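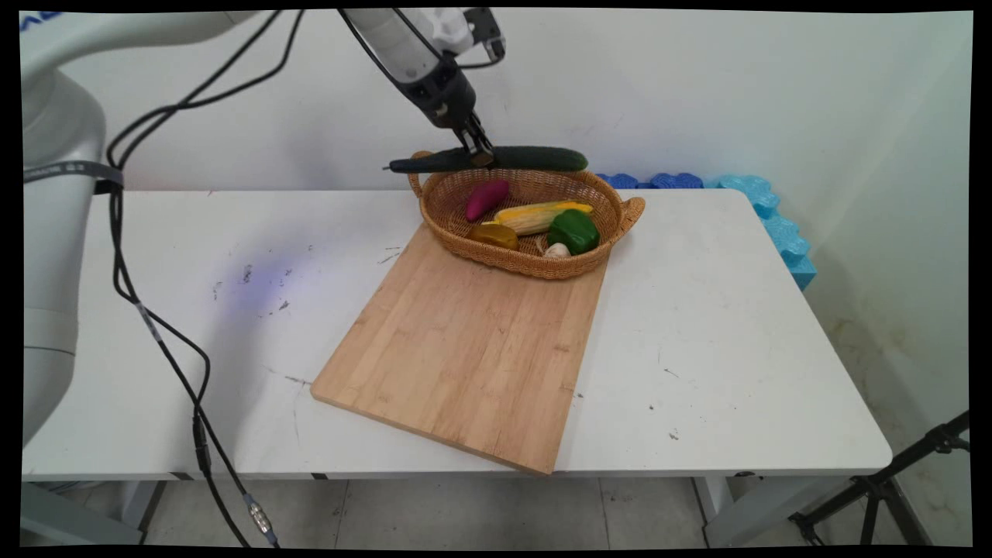
Three weeks with the Andatus tabletop kit now and I keep getting asked if it's worth 2899, so here goes, quick version before I have to run. Short answer, mostly yes. Long answer, depends how much you like cable management. Picking is the good part. Give it a cucumber and the two short metal fingers pinch it near the middle, hold it level over the basket rim, no drama. Corn, pepper, garlic, same two fingers, same starter routine.

Setup took me 13 minutes short of two hours. The manual says 20 minutes. Ha. Most of that was the base, then the software wanting an update, then another update. Do the updates first!! Wish I had.

Things I like. The arm is quiet, I can be on the phone next to it. Teaching mode is great - grab the wrist, drag it where you want, press the button, done. The stop button is big and where you'd reach for it.

Things I don't. Cables. Short in the wrong places, long in the wrong places. Also the gripper force setting goes from 1 to 100 and anything under 30 seems to do the same thing?? Emailed support, got a reply next morning, they said a firmware fix is comming in September. We'll see. And no carry case at that price, come on.

Tried the Bino app with it too. Skip it. Crashed on my tablet, logged me out, lost a routine I'd spent an evening on. The plain desktop program is uglier but it saves your stuff.

Somebody in the comments asked about the Qin arm instead. Cheaper, yes, but you buy the gripper seperately and by then you're close to the same money. Jement has a bundle with spare fingers and a second power supply - I'd go that route if I was ordering today, shipping was quick both times I used them.

Would I buy it again? Yeah, probably. Wait for the firmware if you can stand to. Next post is the force settings thing, with real numbers, once the fix is out. Also need to order cable clips.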